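Using Trays to Keep a Small Kitchen Under Control

I have lived with a very short kitchen counter for 10 years now, and if you asked me what I'd grab in a fire it would probably be the dog, the photo albums and my trays, in that order. Trays! I have flat ones, deep ones, one with a chip I keep meaning to file down, and a big metal one that came from the Brikex clearance bin and has outlived two toasters.

A few of you wrote in after the March post on pantry shelves and asked how I keep the counter clear when the cupboards are full. So this is the long version, with coffee.

Start with the stuff by the stove

Oil, salt, pepper, the vinegar you reach for every night. Put them on a tray with a lip, even a tiny one. Oil bottles dribble no matter how careful you are, and once the dribble is on a tray you can carry the whole lot to the sink and wash one thing. I line mine with a folded paper towel and swap it whenever it looks sad. Don't use a pretty linen napkin like I did the first year. Olive oil and linen are friends for life.

If you cook on gas, keep the tray a good arm's length from the burners. Mine sits to the left of the stove next to the bread box, and the bottles stay cool there.

The coffee corner

My mother-in-law's neighbor, Štefánia Hrubý, ran a bakery in Sastolcombe for most of her life and she taught me to put everything for one job on one tray. Coffee, filters, scoop, sugar, the spoon rest. When you wipe down, the tray goes up on top of the fridge for a minute and you have bare counter from end to end (well, what there is of it). Same idea for breakfast: jam, honey, peanut butter and the good knife, all in one trip from the fridge to the table and one trip back.

She also swears by a damp dishcloth under any tray that slides. Wring it out hard, lay it flat, set the tray on top and push down. It holds beautifully while you're rolling dough or pitting cherries. For a tray that stays put all year, use a square of rubber shelf liner, cut a little smaller than the bottom so it doesn't peek out and collect crumbs.

What kind to buy

I like dark trays for messy jobs and light ones for anything where I need to spot what I dropped. A black one is wonderful for flour, sugar and rice, you see every grain and can sweep it up with a pastry brush. For tea and coffee, the dark color hides the rings until you get around to washing it. For beads, screws and the little bits from inside a faucet, I go for white or cream, unless the bits are white too, in which case back to the black one.

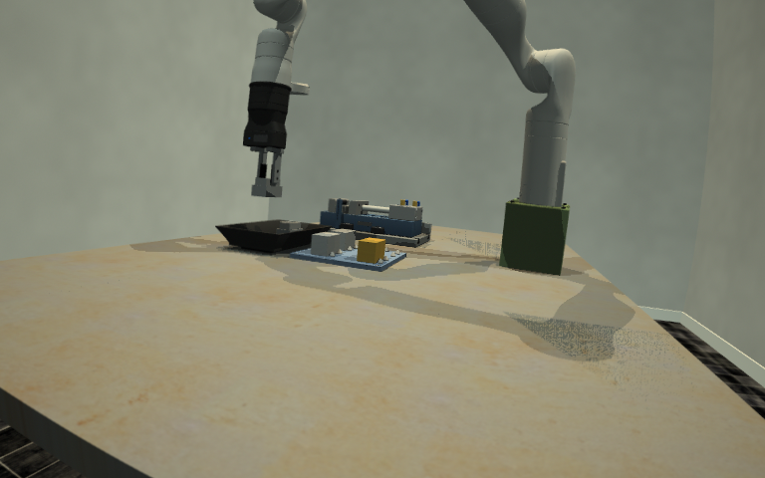

A black tray makes a good landing spot on any work table.

Measure before you shop, please. Write down the depth of your counter from the edge to the backsplash and take off a couple of inches so your elbows have somewhere to go. I once came home with a gorgeous oak thing from Uysal that was 510 millimeters long, which sounded like nothing much in the store, and it blocked the silverware drawer. It lives under the bed with the gift wrap now.

Look at the corners too. Square corners give you more room, round ones are so much easier to clean. If there's a seam where the side meets the bottom, run a fingernail along it, and if your nail catches, crumbs will as well.

Cleaning the grubby ones

For plastic and melamine, make a paste of baking soda with a splash of dish soap, spread it on, leave it while you do the rest of the dishes, then rub with a soft sponge in circles. Nothing scratchy! Tea stains in the corners come off with an old toothbrush. Wood gets a quick wipe and a rub with mineral oil when it starts looking thirsty, and it never, ever goes in the dishwasher. Metal trays with rust spots can be scrubbed with half a potato dipped in salt. It smells odd and it works on light rust, though a really pitted tray is best retired to the garage.

Sticker residue on a new one? Cooking oil, wait 10 minutes, wipe, wash. I did 3 of them this morning before my toast was ready.

One for the junk drawer

My last tray is a shallow one that fits right inside the drawer where batteries, tape and birthday candles go to hide. When company's coming and I need the scissors, I lift the whole thing out onto the table, dig through, and drop it back in. Every so often I tip it out on newspaper and throw away the dead pens.

Next time I want to get into drying racks, so if you have one that folds flat and doesn't pinch your fingers, send me the name.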